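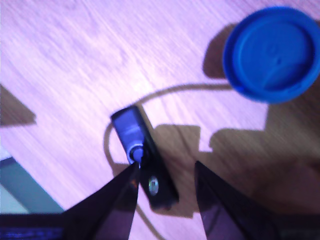 Sieglinde Görtz sorts small things for a living. She runs the contents desk at Plukby, a house-clearance firm in Kustdale, and her job begins after the furniture has left: what remains is the stuff from drawers, windowsills and coat pockets. I spoke to her on a Sunday at the long table where most of it gets laid out.

Her first rule concerns the surface. "Bare wood, no cloth," she says. "Small parts catch in cloth. On wood you can slide a thing with one finger and you see its shadow, so you know where its edges are."

A drawer is emptied in portions, a double handful at a time. Each item gets a first pass of a few seconds and goes into one of four trays: data, metal, keep, discard. Flash drives go to data without exception, whatever their condition. Bottle caps go to discard, with one qualification.

"You turn the cap over first," Görtz says. "People use them as dishes. I have had an earring back in one, and a watch screw. A cap lying top side up can be sitting on something."

Cords are the slow part. A drive on a thin cord will pick up whatever else was in the drawer, and pulling on the cord tightens the tangle. Her method is to hold the drive still, find the loop where the cord is attached, and work outward from there until the full length is lying open on the table. The cord stays on. Removing it, she says, loses information.

"The family will not remember the drive. They look alike. They will remember the string. Somebody says, that one hung on the hook by the door, and now we know whose it was."

Every item in the data tray gets a paper tag with the room, the piece of furniture and the drawer, counted from the top. The tag is tied to the cord if there is one. If there isn't, drive and tag go into a small envelope together. Nothing is plugged in at the table. The envelopes go to Xiaoyan Kong, who handles storage media for the firm two mornings a week.

Kong's log stood at 3,116 entries when we spoke, going back 12 years. Drives with a swivel cover get a note of their own. "The cover turns on a pin, and grit collects under it," she says. "I open it, brush the connector and look at the contacts before anything else. If the cover is stiff I do not force it."

She reads a drive on a machine with no network connection and writes down only the volume name, the capacity and whether files are present. She does not open them. The list goes to the family with the drives — what happens after that is their decision.

The firm once tried a cataloging program called Drostivum, which asked for a category, a subcategory and a value for every object. Görtz gave it nearly a month. "It wanted a value for a bottle cap," she says. She went back to the tags.

Unclaimed drives are held for 9 months in a steel cabinet on the Bataineh Street side of the building, then shredded. Kong signs for each one. The cords are cut off and go out with the ordinary trash.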